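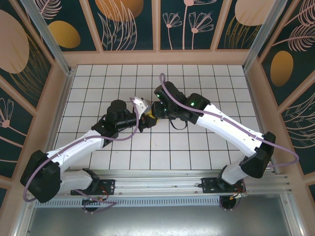
Plesorell gallery: teaching two arms to let go

Welcome to the picture page for Plesorell, our handover project at the Plulto lab in Dornlow! I've been promising this page since February, and people keep asking me what we do all day, so I finally sat down and wrote a bit to go with everything. The long write-up has all the math. This page is for people who want to look at robots (and I count myself among them).

The short version is that one arm holds a small thing, the other arm comes in and takes it, and the first arm has to decide when to open its fingers. Too early and the thing drops. Too late and the two arms get into a tug of war, and I have to walk over and press the stop button. We wanted the giving arm to figure out the moment from what it feels in its own motors, with no camera telling it anything and no message from the other side.

The meeting point
Both grippers on the same small yellow object, a little above the middle of the tiles. This is the part I care about most. Everything before it is plain old motion planning, and we borrowed nearly all of that from our last project.

Who gives, who takes
Either arm can play either part. Early on we only ever trained left to right, and the model got very good at left to right and hopeless at anything else – so now the roles get shuffled before each run.

The tug
When the taking arm has a real grip, it pulls back a tiny bit. That little pull shows up in the motor currents of the giving arm, and it looks different from a bump. It took me weeks to believe this was a signal and no mere noise, and I still have the first good plot taped up over my desk.

The rail
Both bases are mounted on one aluminum rail along the front, and I can't say enough nice things about it. Before that the arms had separate stands, and every time somebody leaned on one we had to measure everything again. Kozłowski, the machine shop two streets over, cut the parts for us and put up with a lot of last-minute drawings from me.

The tile floor
White squares with thin dark grout. I use the grid lines all the time when I'm setting up a run, because "two tiles back from the rail" is a lot quicker to shout across a room than a pair of coordinates.

Purple cables
They follow each arm from the elbow right up toward the wrist, with a good wide bend at the elbow. Give your cables slack! We had one pulled tight for a while, and it tugged on the forearm just enough to look like a handover. I threw out 137 runs over that and I'm still a little sore about it.

Collecting runs
The full set is 3,055 handovers. A run takes about 18 seconds from pickup to the fingers opening, plus however long it takes me to reset things, which depends a lot on whether I've had lunch. I labeled the release moments by hand at first and then wrote a script that guesses, so now I mostly agree with the script or grumble at it.

Small objects on purpose
Visitors often ask why we don't pass something bigger. With a big object the two grippers can stay well apart, and that's kind of cheating. With something little, they nearly touch, there's hardly any room for error, and the fingers can hide most of what they're holding. A camera would have a hard time with that, so it's a nice place to show off what feel alone can do.

Drops
Of course there are drops. Our old rule was a fixed wait before opening, and it dropped things whenever the taking arm came in late. In the final comparison the fixed wait gave us 63 drops and the learned release cut that by more than half, over the same number of tries. Most of the ones left over are slips, where the taking arm has the object by a corner, pulls, and fools the giver. I don't have a good fix for those yet – if you do, please write to me!

Tug-of-war runs
I kept a few of these in the data even though they're ugly. The model needs to know what "still holding on, and shouldn't be" feels like, and you can't learn that from a folder of perfect handovers.

Next on the list
Softer things, then things that bend. I tried a folded cloth one evening just to see, and the giving arm never let go at all, so there's clearly plenty to do. I'll add more to this page when the cloth runs are worth showing.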